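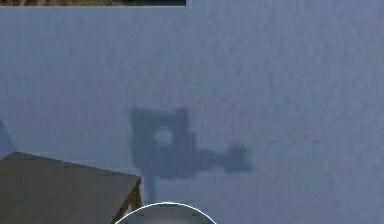 Course handout 8: Notes from the Govthorpe open day

The best hour of the Govthorpe visit was the simulator demonstration, and I want to get it down properly while it's fresh, both for those of you who came along and for the few who were stuck in the chemistry exam. Kausar Bugti ran it, and she did something I plan to steal for my own lectures: she talked about light before she talked about motion. In a simulator the light is computed like everything else, so a robot arm throws a shadow, and the shadow is information if you know how to read it. Look at the soft slate-blue shape on the pale surface, with the blocky body and the arm-like part reaching out to the right and ending in a knobby clamp shape. You can learn a fair amount about the arm's outline from it, even the small round gap where light gets through the body. Then ask yourself what you can't learn. How far is the arm from the surface? Which way is the light coming from? Kausar left us hanging on those two for a good five minutes, and the arguing was terrific.

What follows is her talk in the order she gave it, with my additions where people asked me things on the bus.

1. Why practice in simulation at all

The Govthorpe group works on pick-and-place: move to a thing, close on it, lift, carry, set down. Simple to say! The trouble is the number of tries it takes to get a controller that does it reliably. On a real arm every try costs time, and a bad one can cost you a bent finger or a scratched table. In the simulator you press reset. Deividas Toom, who looks after the real arms, told us that a new controller has to get through 229 simulated runs without a collision before he'll let it anywhere near his hardware. I asked why 229. It was the length of the first test list anyone wrote, and it stuck.

The simulator they use is their own and is called Umel. You won't find it in the textbook, but all the ideas in chapter 2 apply to it.

2. What the simulator has to know

Kausar split this into geometry and physics, and I'd like you to keep the two apart in your lab reports.

Geometry is the shape and position of everything: links of the arm, gripper, table, walls. There are usually two versions of each shape. One is detailed and is used for drawing. The other is much plainer, often a few boxes and cylinders, and is used for checking whether things touch. If you've ever seen a simulated gripper stop a hair short of an object, or sink into it slightly, a mismatch between these two versions is the first place to look.

Physics is mass, friction, joint limits, motor strength and so on. You can have a beautiful picture with terrible physics behind it. Talha Yousafzai asked whether the reverse is also true, and yes, it is. A very plain-looking simulation can be excellent for studying forces. It all depends on what you want to find out.

3. Shadows, again

Back to the light, because I promised Shoaib Baloch I'd write out the argument.

Suppose there is one small lamp, a flat wall, and an arm between them. Move the arm toward the lamp and its shadow grows. Move it toward the wall and the shadow shrinks toward the true size of the arm. So with a lamp at a known position, the size of the shadow tells you something about distance. Lovely. But if the light comes from very far away, so that the rays are close to parallel, the size hardly changes at all and you lose that clue.

Edges are a second clue. A light source with some width gives blurry edges, and the blur gets wider as the object moves away from the wall. Be careful, though: a renderer may blur shadows simply as a setting, with no distance involved. Shoaib was right to object to this on the day. Before you measure anything from a rendered shadow, find out how the renderer makes it.

This matters for controllers that learn from camera pictures. If every training picture has the light in the same place, the controller may come to lean on the shadow without anyone intending it. Move the lamp and performance drops. The usual treatment is to vary the lighting during training, along with surface colors and camera position. The name for this is domain randomization, and it will be on your reading list in November when the second half of the course starts.

4. The live run

After the talk we moved next door, where Deividas had the real arm set up with a tray of wooden blocks. The task was to sort them by size. It did 12 blocks, dropped two of them, and went back for both, which got a cheer. I loved that part. The recovery behavior was written by Haris Kiani, who took this same course a few years back, and he stayed on to answer questions long after the official finish.

Haris made one point I hadn't heard put so clearly. When the gripper closes, the controller looks at how far apart the fingers are. Fully shut means there is nothing between them. That single number catches most dropped blocks, with no camera needed. Think about which cases it would miss (a very thin object is one).

5. Terms to know before the next lab

Pose: position and orientation together.
End effector: whatever is mounted at the working end of the arm. At Govthorpe it was a gripper, but it could be a suction cup or a brush.
Collision shape: the plain version of an object used for contact checks.
Reset: returning the simulation to a known starting state.
Domain randomization: see section 3.

6. To do

Read chapter 2 again with the geometry and physics split in mind.

Work the lamp problem on paper. Put a lamp 2 meters from a wall and a gripper halfway between, facing the wall. How much larger than the gripper is its shadow? Now slide the gripper to a quarter of the way from the wall and do it again. Draw the rays; similar triangles will carry you through.

Write half a page on one thing from the visit you would like to try yourself. Wild ideas are welcome. Last time somebody wanted to have the arm play dominoes, and we got most of the way there.

Slides from Kausar's talk are in the course folder under Sallus, next to the lab sheets. If the folder won't open for you, send me a note and I'll bring a printed copy.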